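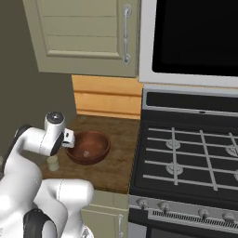
*Figura 1. Cuenco de madera sobre la encimera.*

# Dónde guardamos la fruta y la verdura, y cuánta acaba en la basura

Informe final del proyecto de investigación. Ciencias para el Mundo Contemporáneo, trabajo en grupo.

## 1. Introducción

El tema salió de una discusión en clase sobre si los tomates van dentro o fuera del frigorífico. Cada uno defendía lo que se hacía en su casa y casi ninguno sabía explicar el motivo. Decidimos estudiar dónde se guarda la fruta y la verdura en las casas del barrio de Likenura y qué parte se tira sin comer.

Las preguntas del trabajo son las siguientes:

- ¿Qué productos se guardan a temperatura ambiente y cuáles en frío?
- ¿Se tiran más los de un sitio que los del otro?
- ¿Influye la frecuencia con la que se hace la compra?

Nuestra hipótesis inicial era que se tiraría más fruta de la que está fuera, porque madura antes.

## 2. Algo de teoría

La fruta sigue respirando después de recogida. Consume azúcares y oxígeno, desprende agua y dióxido de carbono, y poco a poco se ablanda. El frío frena ese proceso y también el crecimiento de los mohos.

Los libros de texto separan las frutas en dos grupos. Las climatéricas (plátano, manzana, pera, melocotón, aguacate, tomate) siguen madurando una vez cortadas y producen bastante etileno, un gas que acelera la maduración de lo que tienen al lado. Las no climatéricas (naranja, limón, uva, fresa, cereza) apenas maduran más: se quedan como estaban y luego se estropean.

El frío tampoco le sienta bien a todo. El plátano se pone negro por fuera, el tomate pierde aroma y textura, y en la patata parte del almidón pasa a azúcar. A este problema se le llama daño por frío y afecta sobre todo a productos de origen tropical o subtropical. Las hojas, en cambio, pierden agua muy deprisa fuera del frigorífico y en un día de calor una lechuga queda mustia.

## 3. Método

Repartimos un cuaderno de registro a familias del instituto y a vecinos. Lo completaron 60 hogares durante 20 días de marzo. En cada línea había que apuntar el producto, el sitio donde se dejó al llegar de la compra, si se cambió de sitio después y cómo terminó: comido, cocinado, regalado o tirado. Una pieza o una bolsa contaban como una sola anotación si se habían comprado juntas.

Además pasamos una encuesta de 17 preguntas sobre hábitos de compra. La mayoría eran cerradas. Las dos últimas eran abiertas y pedían explicar por qué se guardaba cada cosa donde se guardaba.

Medimos la temperatura de la cocina y del interior del frigorífico con termómetros Daltex del laboratorio, solo en las casas de los miembros del grupo. Se colocó un termómetro en el cajón de las verduras y otro en la balda de arriba, con lecturas por la mañana y por la noche.

Los datos se pasaron a una hoja de cálculo común. Descartamos las líneas que no se podían leer y aquellas en las que faltaba el destino del producto. Quedaron 1099 anotaciones válidas.

## 4. Resultados

### 4.1. Lugar de almacenamiento
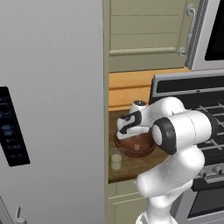 *Imagen: archivo Navida*

El frigorífico es el sitio más usado para la verdura y la encimera para la fruta. En la tabla se resume lo más frecuente.

| Producto | Sitio habitual | Segundo sitio |
|---|---|---|
| Plátano | Encimera | Despensa |
| Manzana | Encimera | Frigorífico |
| Naranja | Encimera | Despensa |
| Tomate | Frigorífico | Encimera |
| Lechuga | Frigorífico | Ninguno |
| Patata | Despensa | Armario bajo |
| Cebolla | Despensa | Encimera |
| Fresa | Frigorífico | Encimera |

El tomate fue el producto con respuestas más repartidas. Hay hogares que lo dejan fuera hasta que está rojo del todo y luego lo meten, y otros que lo guardan en frío desde el primer momento. En las preguntas abiertas la explicación más repetida fue «siempre se ha hecho así».

Patatas y cebollas se guardan juntas en muchas casas, a menudo en la misma cesta. Los manuales que consultamos recomiendan separarlas, y también mantener las patatas a oscuras para que no se pongan verdes.

### 4.2. Qué se tira

El producto que más veces acabó en la basura fue la lechuga, seguida de las hierbas frescas (perejil y cilantro) y de la fresa. Los tres se guardan casi siempre en frío. El plátano quedó más abajo en la lista de lo que pensábamos: cuando está muy maduro, muchas familias lo usan para bizcocho o batido.

Las naranjas y las cebollas apenas se tiraron.

Por sitios, la proporción de anotaciones con destino «tirado» fue mayor en el frigorífico que en la encimera, lo contrario de nuestra hipótesis. Varias personas escribieron que se habían olvidado de lo que tenían en el cajón de abajo. En un cuaderno aparece la misma bolsa de espinacas anotada dos veces porque se compró otra sin saber que ya había una.

### 4.3. Frecuencia de compra

Los hogares que compran una vez por semana tiran más que los que compran cada dos o tres días. La mayoría de los primeros van al supermercado Reddy, que queda fuera del barrio y al que se suele ir en coche. Los segundos compran en las fruterías de Likenura. No podemos separar bien las dos cosas, la tienda y la frecuencia, con los datos que tenemos.

También influye el formato. Lo comprado en bolsa cerrada se tiró más que lo comprado a granel, sobre todo en zanahorias y limones.

### 4.4. Temperaturas

En todas las casas medidas, el cajón de las verduras y la balda superior dieron valores distintos. La temperatura de la cocina subía por la noche, a la hora de preparar la cena. En una de las casas el frutero estaba junto al horno, y las peras de ese cuaderno duraron menos que las del resto, aunque con un solo caso no se puede afirmar nada.

## 5. Discusión

La hipótesis no se cumple. Creemos que se debe en parte al tipo de producto: en el frigorífico se guarda lo más delicado, como hojas y frutos rojos, y eso se estropearía antes en cualquier sitio. Para comprobarlo habría que comparar el mismo producto en los dos lugares. Con la manzana lo intentamos y la diferencia fue pequeña.

La otra parte tiene que ver con lo que está a la vista. La fruta de la encimera se ve cada vez que se entra en la cocina. Lo del cajón hay que ir a buscarlo.

### Limitaciones

- Los hogares no se eligieron al azar. Muchos son de familias de alumnos.
- Saber que se está anotando lo que se tira puede cambiar lo que se hace.
- No se pesó nada, de modo que una bolsa grande y un limón suelto valen igual.
- Marzo es un mes fresco. En verano los resultados de la encimera podrían ser otros.

## 6. Conclusiones

1. En los hogares estudiados se tiró en mayor proporción lo guardado en frío.
2. La lechuga, las hierbas frescas y la fresa son los productos con más pérdidas.
3. Comprar menos cantidad más a menudo se asocia con tirar menos.
4. El sitio donde se guarda cada cosa depende más de la costumbre familiar que de las recomendaciones.

Si se repite el trabajo el curso que viene, proponemos pesar los restos y alargar el registro hasta junio. La hoja de cálculo y el modelo de cuaderno están en la carpeta compartida de la asignatura.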